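Packaged Drinks and Snacks for Long Journeys

Mon 23 April
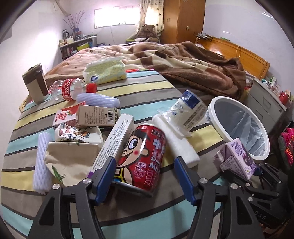 What to Pack

Readers of this blog have requested guidance on provisions for the overnight coach from Porkunham. The service takes most of a day, and the only long stop is at Grecu, where the kiosk closes early. Passengers are advised to bring their own supplies.

Canned and boxed drinks travel well and need no cooling until they are opened. Two per person is sufficient for the first half of the route. Glass bottles should be left at home. Dry crackers, plain biscuits and firm fruit are suitable. Strong-smelling food is discouraged out of respect for other travelers.

Where to Keep It

The overhead racks on Drurance coaches are narrow, and a full bag will not fit. A small cloth bag under the seat is preferred. On my trip in December, some 80 passengers were divided between 2 coaches, and floor space was limited on both.

Cost

Prices at the Grecu kiosk are approximately double those in town. Purchases should be made before departure. The shop beside the Porkunham ticket office accepts cards and opens 3 hours before the coach leaves.

A separate post will cover blankets and neck pillows.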